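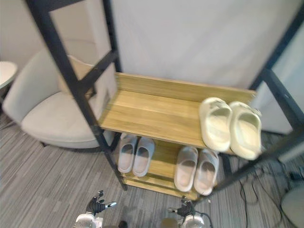 Both hands on shoe rack duty. Six slides, two shelves.

About Rorkwood

We rent out a robot that tidies. It does shoe racks, coat hooks, low shelves and the chair everybody throws a sweater on. It does not do stairs, and it does not do attics, and if you ask it to do a teenager's bedroom we will send a person over first to have a look.

Rorkwood started when Yolandi Naidoo got tired of repairing other people's warehouse equipment and Getsemaní Zavala got tired of hearing about it. They had one arm, one rented room and a business plan that fit on an envelope. The arm has since been retired. The envelope is in a drawer, and parts of it have held up better than we expected.

The service is called Stiveck. You book a visit, we bring the machine, it works through the list you gave us, and we take it away again. A standard visit costs $215 and runs 70 minutes, including the part where we move your coffee table and then move it back. Longer visits can be arranged. Shorter ones can too, but the price stays where it is, which people find less charming than we do.

What Stiveck handles

Pairs, mostly. Shoes are a good job for two hands and a poor job for one, as anyone who has tried to line up slippers while holding a phone will know. It will set a pair side by side on a shelf and leave alone the pair you told it to leave alone. Clothing is slower. A fleece has no front until you find it, and the hands have fingers that need time to go looking. We charge the same for a fleece as for a shoe and lose money on the fleece.

It can also sort by color if the colors are willing. Cream and pale gray under a warm bulb have caused some discussion in this office. 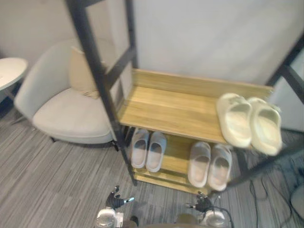

The Stiveck Home Visits Team

We are the part of Rorkwood that comes to your door. The other part is Kurton, our workshop, where the machines get fixed and where the good coffee is kept for reasons we have raised in writing. Every visit has two of us on it. One watches the robot and the other talks to you, and we swap if you turn out to be more interesting.

Before a first visit we ask for a short list of what goes where. "Everyday shoes on the bottom, nice ones on top" is a fine list. "You know, neat" is a list we have received several times. We now have a form.

The hands are the part people ask about. They are black, they have proper jointed fingers, and they are slower than yours. A child of six can beat Stiveck to an empty shelf with no training at all. The same child will not do it again on Thursday's shoes and next week's shoes and the week after that, and there you have our entire sales pitch. We do give a discount of 20 percent to customers who book a regular slot, and we have kept most of them.

Things we are asked to say plainly: the robot does not record sound. It will not lift anything heavier than a winter boot. Please put the cat in another room, for the cat's dignity as much as anything.

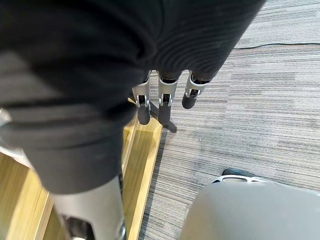

We added garments to the service in March, after a customer named Bogale Court (an apartment building, but it signs its emails like a person) asked for coats along with the shoes. It took us 40 practice visits before we were willing to charge for it. Thick fabric hides the fingers, and then whoever is watching has to trust them, and some of us are better at that than others. Getsemaní is very good at it. Yolandi stands nearby with her arms folded.

If you would like a visit, write to the office and tell us how many shelves you have and what they look like on a bad day. We reply to everyone, in the order the messages came in, and we have never once been shocked.

Recent from Rorkwood
Garments are now part of a standard visit
How to write a list a robot can use
Kurton workshop: open bench evenings
Bogale Court, one lobby later
Prices and regular slots, updated 12 June 2025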